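Subject: Re: [cell-upkeep] Lumano hand grippers, marker cubes losing track
From: Evelien Claeys
Date: Feb 28, 2019

Roel Van den Broek wrote:

> We have started using the paired Lumano grippers at Sarside and we keep
> losing the pose of one hand or the other, mostly when the operator
> reaches down into something. I have redone the camera calibration and it
> made no difference. Of our last set of recordings, 19 had a gap long
> enough that the arm could not replay them.
>
> Two questions. Do you recalibrate after every change of cubes, or only
> when the numbers drift? And what do you do about the finger pads? Ours
> slide on plastic tubs and I don't know if that is wear or dirt.
>
> Roel

Roel,

We had much the same trouble in Pernmont last July. In our case it was partly the cubes and partly the way people stood. I'll take the cubes first.

Ours are held on by one screw from below. The screw works loose, the cube turns by a degree or so, and the head camera still sees the markers perfectly well but puts the hand in the wrong place. No amount of camera calibration fixes that. Try to turn each cube with your fingers before the first recording. If it moves at all, take it off, clean the seat, put it back with a drop of medium threadlocker and let it cure overnight. Then redo the hand-to-cube offset for that gripper only.

So yes, we recalibrate every time a cube comes off, even if it is the same cube going back on. Apart from that we go by the residual in the log and leave it alone until it drifts.
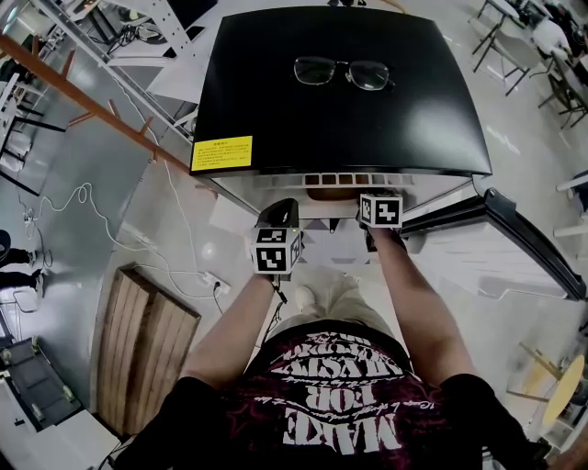

Gaps are a separate problem from offsets, and for us they come down to line of sight. The tracker needs one clean face of each cube, and it gets less happy as the face turns edge-on to the head camera. Working over a chest-type appliance is a good test. With the arms out and both grippers near the front edge, as here, the two cubes stay on top where the head camera can find them. Once the operator leans and drops a hand inside, the forearm or the edge of the opening can cover a cube. We now ask people to stop at the edge with both cubes in view, then reach in slowly, and to bring the hand back out the same way. Tilting the wrist back a little on the way down helps too.

Look at the cable as well. You can see it hanging from the left gripper. If it catches on anything it pulls the gripper around in the hand, and the connector takes the load. We tape a small loop to the underside of the body as strain relief. After 358 recordings on the present pair I have replaced one cable, and that was before the loop.

On the pads, I would check the gripper camera before you order anything. 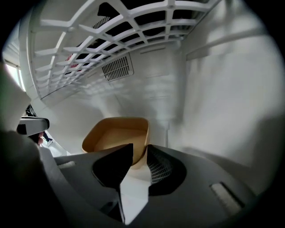 Gripper camera, tan container just ahead of the finger tips.

What I want from that camera is both finger tips in view, with the gap between them open and the object visible past it. If a tip has gone out of view, the camera mount has shifted and should be reset before you touch the pads. The black mesh padding shows well on the right finger in that one. When the grid starts to look smooth or shiny at the tip, we change the pad. Before that point it is nearly always dirt. Wipe with isopropyl on a lint-free cloth and let it dry fully. Don't use the citrus cleaner, it softens the glue and the pad creeps.

Change the pads on both fingers together. A new pad facing an old one pulls tubs off to one side as you close. We get more than 500 closes out of a pair on plastic, fewer on cardboard.

Spare pads and cube screws come from Van Rooij. Ask for the longer screw, the short one barely reaches the insert on the newer bodies. I have 2 spare cubes in the drawer if you want to swap one in and see whether the gaps follow it to the other hand. Let me know and I'll put them in the post.

Could you also send me the log from one of the bad recordings? The raw one, before smoothing.

Evelien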